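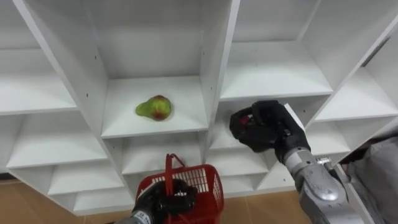

How to store fruit on an open cubby shelf (and when not to bother)

Every few months someone tells me that fruit keeps better if it is "displayed." I doubt it. Fruit keeps better when you can see it, so that you eat it before it goes soft. An open cubby unit does that job well enough, provided you don't treat it like a pantry.

My sister-in-law, Ffion Gape, moved to Notthorpe in November and wanted to copy the fruit wall from a decorating magazine. The magazine version held more pears than one household could get through. We ended up with the method below.

What you need
A cubby unit you already own. I would not buy one for this.
A small basket with a handle and open sides.
A damp cloth and a dry one.

Step 1. Empty the unit completely
Take everything out, including the things you think can stay. Wipe each board toward you, then go over it with the dry cloth. Check the screw holes on the uprights for crumbs. The special shelf sprays (Ffion had a bottle of one called Skilto) smell nice, and I can't see that they do anything a damp cloth doesn't.
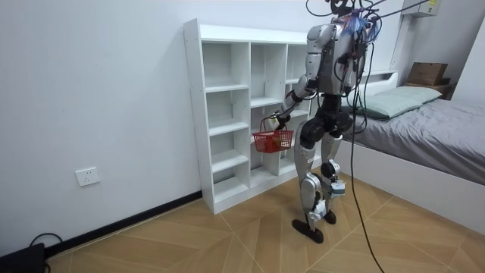

Use the basket for carrying only. People like to leave it on the floor, full, and call that storage. Fruit at the bottom of a basket gets pressed by the fruit on top, and you won't notice the bruise until you reach it.

Step 2. One piece to a cubby
I know how this sounds. Try it anyway for 11 days, which is how long we gave it. A single apple on a bare board gets picked up and eaten. A heap gets walked past. Keep the fruit back from the front edge so a sleeve doesn't knock it down.

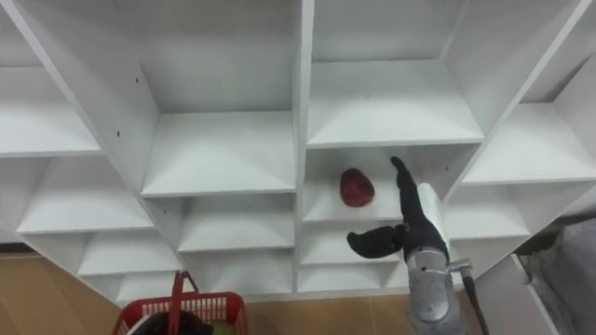 A red apple on its own shelf, halfway back, with the basket down on the floor.

Start with the cubbies you can reach without stretching or kneeling. Skip any that catch direct sun, whatever the magazine says about light.

Step 3. Lay pears down, stand apples up
A pear on its side stays put. Standing it upright looks smart until someone bumps the unit. Lower pieces in with your fingers around the side — don't drop them the last inch. White boards make it easy to spot a leak, and that is the one real argument I'll accept for white. 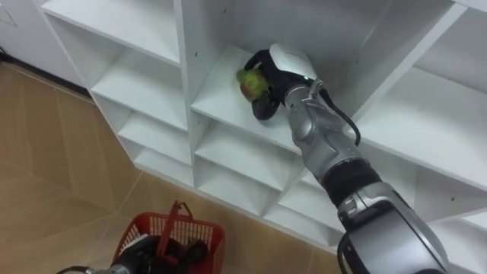

Step 4. Check and rotate
Go along the shelves every 2 days. Turn each piece over and look at the side it was resting on. If there is a soft spot, cut it out and eat the rest that day. Anything fully ripe goes in the fridge.

Does it work?
Partly. Ffion throws out less fruit than she did. She also buys less, so I wouldn't give the shelf all the credit. Her neighbor Tudur Eynon tried it with bananas and went back to a bowl.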